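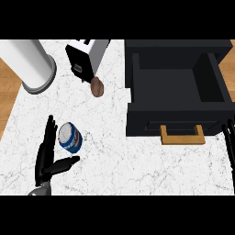
Figure 3. The simulated kitchen used at the open day, seen from above, with a can beside the left hand and the cabinet drawer open.

5.2 The open day at Jamotside

In June we opened the lab at Jamotside to visitors for an afternoon, and we had more fun with it than with any other part of the project. The plan was simple. Visitors would watch the Selum policy work in simulation on a large screen, ask for a task from our list, and then tell us what they thought the robot was trying to do. We had spent months looking at success rates, and we badly wanted to hear from people who had never seen one of our plots!

The task people asked for most was the can task. The left hand has to close on a drink can standing on the marble counter and carry it to the open drawer, while the right hand stays out of the way. Each run was capped at 400 control steps, and the starting pose of the can was drawn from the same 100 poses used in Section 4. Nothing was tuned for the occasion. Heriberto Barrera ran the console and read out the task instruction before each run, so that everyone in the room heard exactly what the policy had been given.

Two things surprised us. The first was how early visitors made up their minds. Many called out "it's going for the can" while the fingers were still straight and the thumb had only begun to move, well before our own intent classifier (Emau) would commit to an answer. The second was how much attention the drawer got. Because it was open, several visitors expected the robot to use it, and they kept watching the handle even in runs where the instruction only mentioned the can.

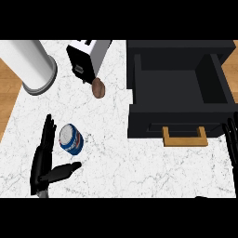 The thumb turned out to matter a great deal to people. With the four fingers side by side and the thumb held out at a right angle, visitors described the hand as "ready" or "waiting," and they were patient with long pauses in that posture. When the same pause came with the hand half closed, they thought something had gone wrong. We had never separated these two cases in our logs. We have now added hand posture at pause as a field in the Giraldo annotation tool, and the results in Section 6 use it.

Some of the best comments came from a group of 7 high school students who stayed until closing and asked for the can task again and again with different starting poses. They wanted to know whether the policy treats a can on its side as the same object as one standing up. It is a terrific question, and our training set covers the first case thinly. The extra poses they suggested are listed in Appendix B, together with the instructions we read out that afternoon.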